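Fallora, Zornotdale - changeover safety check, end of season. A. Galbraith. Started just gone 9, both buildings (main house and the Pugh annexe). Comments as I went, sorry about spelling, doing this on my phone with one glove on.

OK = fine, leave it. FIX = before next guests. WATCH = look again next time.

## Outside and way in

- [x] **Gate and latch** - OK. Latch stiff, spray it if you're passing.
- [ ] **Path to front door** - FIX. Slab by the water butt rocks when you step on the left side. Anyone with a suitcase will find it in the dark. Bed it down properly, no more wedging it with slate please.
- [x] **Handrail on steps** - OK. Gave it a good pull top and bottom. Paint flaking but solid.
- [ ] **Outside light** - FIX. Sensor comes on when you're already at the door, no use to anyone. Tilt it down towards the path.
- [x] **Key safe** - code changed. New one is in the book at Kesel, not writing it here.

## Hall and stairs

- [x] **Smoke alarm, hall** - pressed, sounded, heard it in the back bedroom with the door shut.
- [x] **Smoke alarm, landing** - same.
- [ ] **Stair carpet** - WATCH. Edge lifting on the tread third from top. Tacked it for now. Will not last past winter.
- [x] **Stair gate** - OK, screws tight. Guests keep leaving it folded behind the coats so maybe a note.
- [ ] **Torch for power cuts** - FIX. Dead batteries AGAIN. Put in fresh ones and write the month on the tape.

## Kitchen

- [x] **Heat alarm** - sounded.
- [x] **CO alarm** - sounded, replace-by date fine for now. Sits 300 mm down from the ceiling as the leaflet for that model asks, didn't touch it.
- [x] **Fire blanket** - on hook, tapes hanging free. Somebody had put the tea towels over it. Moved the tea towels.
- [x] **Extinguisher** - needle in green, pin in, tag signed.
- [ ] **Cooker knobs** - WATCH. Back left pushes in and sticks. Works if you wiggle it but a guest wont know that.
- [x] **Kettle and toaster** - flexes OK, plugs OK, crumbs emptied (a lot of crumbs).
- [ ] **Fridge temp** - was at 8 when I got there, turned it down, reading 5 by the time I left. WATCH.
- [ ] **Knife block** - FIX. Move it back from the worktop edge. A toddler could reach it where it is now.

## Stools, steps and anything people climb on

Annexe and main house both. Whatever it says in the welcome folder, guests stand on stools to get at the top cupboards, so check them as if they will be stood on.

- [x] **Wooden step, pantry** - OK. Treads dry, no wobble.
- [ ] **Folding steps, cupboard under stairs** - FIX. Rubber foot missing. Tagged, taken out of use, in my van. Don't let anyone bring them back in without the foot.
- [ ] **Plastic stools, general** - all to be done the same way at every changeover. Turn it over on something soft that won't scratch. Thumb round the rim, then each corner where the leg meets the seat. Looking for hairline cracks and white stress marks (hard to see on white plastic, tilt it to the light). Lean on each leg in turn. Any crack at a corner and it goes in the bin, no glueing.
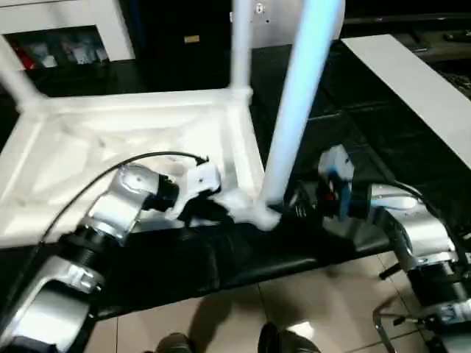

- [x] **Bathroom stool, annexe** - rinsed, dried, feet checked. OK. Keep it off the bath mat, it slides.
- [x] **High chair** - straps and buckle OK, tray clicks both sides.

## Bedrooms

- [x] **Window restrictors** - OK all upstairs windows. Gap measured on the big sash in the front room, 92 mm, limit we work to is 100.
- [x] **Blind cords** - cleats all in place, cords wrapped. Back bedroom was unwrapped when I came in so remind the cleaners.
- [ ] **Bunk ladder** - FIX. Bolt at top right hand side turns by finger. Nip it up and put a dab of threadlock on. Needs doing TODAY, bunks not to be used til then.
- [x] **Wardrobes** - wall straps on and tight.
- [ ] **Bedside lamp, small room** - FIX. Flex squashed behind the bed leg. Flattened but not through. Change the lamp, don't tape it.

## Free standing stuff

Airers, fans, coat stands, lamps. The things that get knocked.

- [x] **Airer** - OK, locks open.
- [ ] **Coat stand, hall** - WATCH. Leans when wet coats are all on the one side. Turn it so the heavy side is to the wall.
- [x] **Fan, annexe** - guard on, no play in the blades, base flat.
- [ ] **Anything with an upright on a plastic base** - hold the upright halfway, not at the top, and push then twist. Should feel like one piece. If it clicks or turns, take it apart and look at the socket before you tighten anything, overtightening is how the last one went. Base flat on the table, no rock.
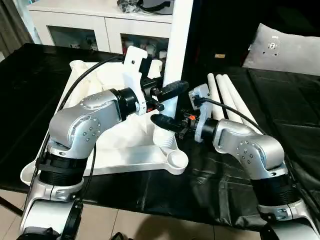 - [x] **Clothes rail, back bedroom** - wheels locked, OK.

## Electrics and heating

- [x] **RCD test button** - trips, resets.
- [x] **Sockets** - no scorch marks, no loose faceplates. Plug-in adaptor behind the telly removed.
- [ ] **Boiler** - WATCH. Pressure low side, topped up to 1.5. If it's dropped by next visit ring the engineer.
- [x] **Hot water at taps** - ran it, bathroom tap not scalding. Valve OK.
- [x] **Log burner** - glass whole, rope seal OK, guard on its hooks. Sweep booked for October.
- [ ] **Ash bucket** - FIX. Lid gone missing. Metal one with a lid only, and it lives outside.

## To do, in order

1. Bunk ladder bolt
2. Rocking slab
3. Small room lamp
4. Knife block, torch batteries
5. Rubber foot - Kesel shop had a bag of them, 18 mm I think, take the steps in to be sure
6. Ash bucket lid, outside light

Allow 15 minutes for me to recheck the bunks once the bolt's in, ring first. Keys back on the hook at Kesel.

Annag Galbraith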